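Wrist camera frames smeared during fast moves, policy fine on head camera alone
Community Help > Perception and Control > Cameras and sync

Posted by tallgrass_ros
Tags: wrist camera, motion blur, bimanual, time sync, dataset filtering

We are training a two-arm policy on bag handling: steady the bag with one gripper, work at it with the other. The software is Flavberg 2 for control and logging, with Bindidgate doing the camera capture and time alignment. Control loop runs at 300 Hz. Cameras are logged on their own clocks and matched to joint states afterward.

The problem is that the policy trained on all cameras is worse than the one trained on the head camera only. With head only, the left gripper goes to the top corner of the bag and stays there. With the wrist views added, it drifts during the approach and sometimes closes short. I expected more views to help or at worst do nothing.

I went through the logs and the head camera looks good nearly everywhere. The wrist views are a different story. When the arm is moving quickly, the frames are smeared, and a lot of them don't have the bag in them at all. One from each kind of camera, same session:

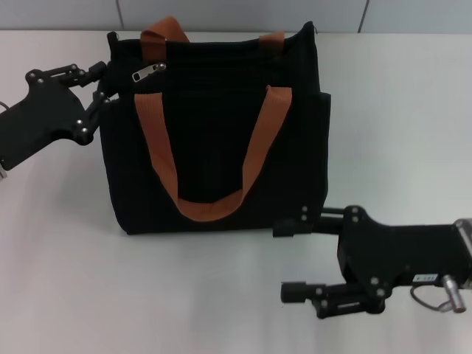
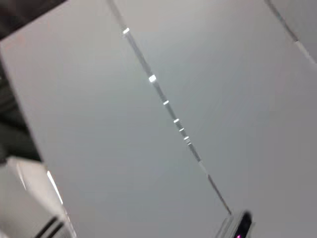
Head camera first, wrist camera second.

What I have tried so far:

Dropping the wrist frame rate in Bindidgate. No change in how blurry they are.

Turning on the sharpen filter. It made the edges look harder, and the policy got slightly worse.

Training longer. Same drift.

My exposure is on auto for every camera. I have not touched the white balance. Time alignment is set to "nearest", because that was the default when I installed it.

Two things I'd like to know. Should I throw out blurry wrist frames before training, or will that leave holes that cause other trouble? And is blur even likely to be what is causing the drift, or am I looking in the wrong place?

Can post the config if anyone wants it.

Posted by mod_kestrel

Try cleaning the lens and updating to the latest Bindidgate. The older one had a bug with USB hubs.

Posted by tallgrass_ros

Lens is clean and I am on the current release. Not on a hub.

Posted by offset_and_gain

You have two separate problems and I would fix them in this order.

First, the exposure. Auto exposure on a wrist camera is a bad idea for this kind of work. The camera is pointed at the table one moment and something dark the next, and the exposure time keeps changing to follow. Your second picture has a big pale surface with near-black areas along the left side, so the auto setting has plenty to react to. Lowering the frame rate does nothing for blur, and on many cameras it makes it worse, as auto exposure is then allowed to hold the shutter open longer.

Set the wrist cameras to manual. In Bindidgate it's under the per-camera block, exposure_mode: fixed. Start short, then raise the gain until the image is usable. Some noise is fine. A policy copes with grain a lot better than it copes with smear. In that wrist frame the line running down the middle looks doubled, and there is no way to recover that with a filter. Turn the sharpen filter off and leave it off.

If the image is too dark with a short exposure, add light over the table before you go back to a longer one.

Second, the alignment. I think this is your drift. "Nearest" picks the closest camera frame to each joint state by arrival time, and arrival time is not capture time. When the arm is slow you never notice. When it's fast, the wrist image shows where the gripper was some moments ago, and the policy learns a pose that doesn't match the picture. The head camera hides this, because it isn't riding on the moving gripper. The background stays where it is and only the arms are a little late.

How to check it without retraining anything:

Pick an episode with a quick start from rest. Plot the joint speed of the wrist and the mean pixel difference between wrist frames on the same time axis. The two curves should rise together. If the image curve comes up later, that gap is your delay. Mine was 50 ms on a setup a lot like yours, and it was the same in every episode, so a fixed offset took care of it.

Then set align_mode: capture_time if your camera driver reports real capture stamps. If it doesn't, keep "nearest" and put the measured value in stamp_offset_ms for that camera. Measure each camera separately – don't assume the left and right wrists match.

You can apply the offset to data you already have with the realign tool. No need to collect it again. The blur in the old data is permanent, but the timing is not.

On throwing frames out: I wouldn't remove single frames. If your model takes a short history of images, a missing frame changes the spacing and you've made a new timing error. Keep the frame and mask it, so the model sees a blank for that camera at that step and has to use the head view. In the loader that's view_dropout_mask, and it takes a per-frame list. Build the list from joint speed. A blur score computed on the image will fool you here: a sharp picture of a plain tabletop scores low too, and you'd mask good frames along with the bad ones.

Also check what happens at the point of contact. Your head camera picture has both grippers against the bag, the left one near the top corner and the right one at the lower corner. Those are the stretches where the wrist views are worth having. If they are clear there and bad in between, masking by speed will give you most of what you want.

Posted by Haworth_lab_bench

Agree with most of the above. One disagreement: I would not put a fixed mask in the training data only. At run time you will still be feeding smeared frames during fast moves and the model won't have seen them. Either apply the same speed rule at run time or leave some of the blurred frames in.

We use Gallosent for planning and simply capped the approach speed for the last part of the reach. It costs us a little cycle time. The wrist views got clear enough that we dropped the masking altogether.

Also write down which exposure you end up with. Old episodes on auto and new ones on fixed will look different to the model, and we lost most of June to that.

Posted by tallgrass_ros

Did the plot. The left wrist image curve comes up late in all 13 episodes I checked, and the gap is steady. The right one is better but not zero. So the timing was off and I had been blaming the blur for all of it.

Fixed exposure is set on both wrists and the realign is running on the old data now. I'll use the speed rule in both places as suggested. Will retrain with the offsets alone before adding the mask, so I can tell which one did what, and post the result in this thread.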